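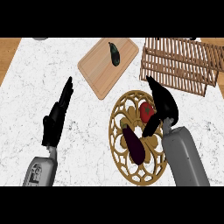
Kategorien: Robotik | Lehre | Meinung

Simulation ist kein Ersatzpraktikum

Seit zwei Semestern laufen die Greifaufgaben in unserem Projektkurs vollständig in der Simulation. Die Gruppen Atik und Nuvham bearbeiten dieselbe Küchenaufgabe: zwei Arme mit mehrfingrigen Händen, eine Arbeitsfläche, Gemüse, wechselnde Ablagen. Im Fachbereich gilt das als Notlösung, weil die reale Zelle nur an wenigen Vormittagen frei ist. Ich halte diese Einschätzung für falsch und die daraus folgende Notengebung für schädlich.

Zur Sache. Gruppe Atik hat im vergangenen Durchgang 2444 Episoden ausgewertet. An der realen Zelle wären im selben Zeitraum 44 möglich gewesen, Rüstzeit nicht eingerechnet. Mit 44 Versuchen lässt sich eine Vorführung bestreiten, eine Fehlerverteilung lässt sich damit nicht schätzen. Erst bei der größeren Zahl fiel auf, dass 196 Fehlgriffe dieselbe Ursache hatten: Der Daumen der rechten Hand schloss zu früh, sobald ein zweites Objekt dicht neben dem Ziel lag. Eine Tomate allein war unproblematisch, eine Tomate neben einer Aubergine nicht.

Der übliche Einwand lautet, Reibung und Nachgiebigkeit seien im Modell geschönt. Das trifft zu. Ein durchbrochener Untersetzer verhält sich unter einem Fingerglied aus Metall anders als ein Netz aus Dreiecken mit pauschalem Reibwert, und wer den Kontaktlöser in der Voreinstellung belässt, misst vor allem die Voreinstellung. Daraus folgt aber, dass man die Parameter variieren und protokollieren muss. Gruppe Nuvham hat das mit 19 Reibwerten getan, und ihr Bericht war der einzige im Kurs mit brauchbaren Fehlerbalken.

Weniger Verständnis habe ich für das zweite Argument, die Studierenden lernten ohne Hardware keine Sorgfalt. Sorgfalt zeigt sich im Versuchsprotokoll, in der Versionsverwaltung, in der Frage, welcher Zufallsstartwert verwendet wurde. An der realen Zelle habe ich Gruppen erlebt, die eine Tomate so lange zurechtrückten, bis der Griff gelang – im Bericht stand davon nichts.

Beim Clollance-Wettbewerb zählt bislang allein der Lauf an der realen Zelle. Ich schlage vor, ab dem kommenden Durchgang die Simulationsauswertung zur Hälfte in die Wertung zu nehmen, einschließlich der Rohdaten. Die Zelle bleibt für die Abschlussprüfung reserviert, mit Objektpositionen, die am Morgen ausgelost werden. Der Antrag liegt dem Institut seit Januar vor.

Kontakt | Impressum | © Lehrblog Projektkurs Robotik | Nach oben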